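Part 5: Setting up the metal sorting tray

Right, if you've followed the earlier parts you should have your Holroyd bench standing level and your blocks cut, sanded and painted. Now we need somewhere to put them! I use an old sheet-metal bin with sloping sides, and I'd recommend one to anybody. It's big, it's ugly, it takes no end of knocks, and you can chuck hardwood blocks in it all afternoon without feeling guilty about the paintwork.

Mine came out of the packing shed at Prunora when they cleared it in September. Derek Sowerby got the other one and he keeps compost in it, so please don't go asking him for it.

What you'll need

The bin, with its partition in place
A sheet of stout cardboard, bigger than the base
Two bar clamps
A stiff brush, a bucket and some washing-up liquid
Thick gloves
Your blocks, the green ones and the reddish-brown ones

Getting the bin ready

1. Put the gloves on before you touch anything. Sheet metal edges can be wicked, and the top rim is usually the worst of it.

2. Tip the bin up over the lawn and knock out whatever is in there. Brush down the corners where the slopes meet the floor.

3. Wash it, rinse it and stand it on end to drain overnight. Don't worry about getting it pretty. Chalky marks on the floor and dark streaks up the partition are only old muck that has bitten into the metal, and I gave up on mine after one very long evening with a tub of Cemetti paste (which did wonders for the kitchen sink, I have to say).

4. Run a gloved hand round the inside. If you find a burr, take it off with a fine file.

Note: if your bin has a couple of holes in the floor, leave them alone. I filled mine once with putty and it all came out again in crumbs, which then got under the blocks and drove me up the wall.

Putting it on the bench

5. Lay the cardboard on the tabletop first. Any old box will do, opened out flat, printing and all. It saves the wood from scratches and it stops that horrible scraping noise – my neighbour Marjorie Wragg could hear it through two walls.

6. Lift the bin on with someone at the other end. I know it looks like a one-person job. It isn't, and my left thumb can back me up on that.

7. Turn it so the narrow compartment is at the back and the big one is facing you. You'll be working in the big one nearly all the time. The back one is handy for odds and ends, but it's a pig to reach into.

8. Fit both clamps on the rim, up at the back left, and tighten them by hand. Give the edge a good tug. If it shifts, do them up another half turn and try again.

Caution: don't lean on the clamps with your whole weight to get them tighter. You'll bend the rim, and then the clamps will never sit square on it again. Roy Kettle did precisely this and had to beat the lip flat with a mallet. 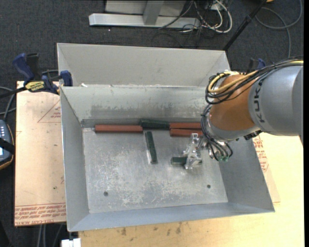
Laying out the blocks

9. Start with the partition. The bottom of it makes a lovely straight edge, so run a row of blocks along there, flat on the floor. Longest ones first is what I do, though there's no law about it.

10. Mix the colours up in the row. When I was setting this up with Gintarė Kivi's lot at the after-school club, we had all the reddish-brown at one end and all the green at the other, and the children finished the sorting game in the time it took me to fetch the squash.

11. If you run short of room, lay one block on top of another of the same sort. Two high is plenty. Three high and they slide off as soon as anyone bumps the bench.

12. Leave a few loose in the open part of the floor, pointing any way you like. A short one lying crossways and a slim one lying front to back make a good start, as everyone has to decide which way they'd turn them.

Note: the dark green looks nearly black against the metal when the light's poor. I paint mine two coats of Herkix and it's a smashing colour by daylight, but about teatime in winter I do have to put the lamp on. If you're painting from scratch you might go a shade brighter.

Care and putting away

13. Brush the floor out when you've finished. Paint flakes and sawdust do build up in the slopes.

14. Check the clamps every time you use the tray. Mine work loose over a few weeks, I think from the bench being pushed back against the wall.

15. Keep the blocks somewhere dry. Padmavathi Varma leaves hers in the bin under an old bath towel, and I've started doing the same.

If the cardboard goes soft or starts to curl, swap it for a fresh bit. You'll need two of you again to lift the bin, so I tend to save that job for when there's company.

1,881 views | 19 shares | 11 comments

Related pages
Part 3: Cutting and sanding your blocks
Part 4: Levelling the Holroyd bench
Part 6: Sorting games for wet afternoons
Painting with Herkix: what I'd do differently

Contact | Copyright and reuse | Back to top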